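7/3/26

Up at six and already warm. Walked down to Gerden before breakfast to see how low the water is. The gauge by the sluice read 73, and it was 97 the last time I wrote it down. The bank past the footbridge has cracked and there are midges everywhere.

Spent the rest of the morning on the Dato letter. They want the allotment rents raised from November and have given us until the end of the month to answer. I wrote two pages, crossed out most of it and kept one paragraph. The water charge is the part I mind – 100 a year for a tap that drips.

Lifted the first potatoes after lunch. Small, a bit of scab, fine otherwise. The beans need picking every day now. Supper was cold, with bread and the last of the cheese. 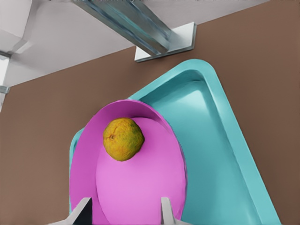
Ketsara Thepsuriya thinks we should all refuse the water charge together and pay the rent as asked. She said so over the fence at seven and again on the phone at nine. I told her I would sleep on it. Letter still not posted. Must buy stamps and twine.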